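Isgate Teaching Laboratory: Photo Gallery
Preparation Room, Belmonte Building

The Isgate Teaching Laboratory supports introductory science courses at Eton Hall and the Belmonte Building. The preparation room opened to course staff in April and serves up to 800 students over the academic year. Colored solutions for classroom use are measured here and transferred to the teaching rooms on the same floor.

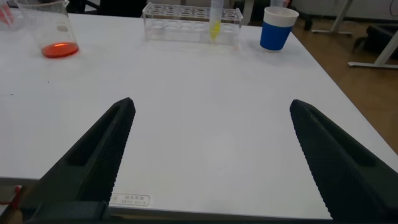 Glass beaker with orange-red liquid on a white tabletop, Preparation Room.

The light work surface was chosen to make the color of a solution easier to judge by eye. Printed graduations on a beaker are intended for approximate volumes only; course staff use a measuring cylinder when the instructions call for a stated amount.

Using the Room

The room accommodates 3 staff members at one time and may be reserved in blocks of 20 minutes. Reservations are made through the Bekero scheduling page. Glassware is to be rinsed and returned to the drying rack at the end of each reservation, and any remaining solution is to be labeled with the course number.

Images in this gallery may be reproduced in course materials with credit to the Isgate Teaching Laboratory. Requests for larger files should be directed to the Belmonte Building front office.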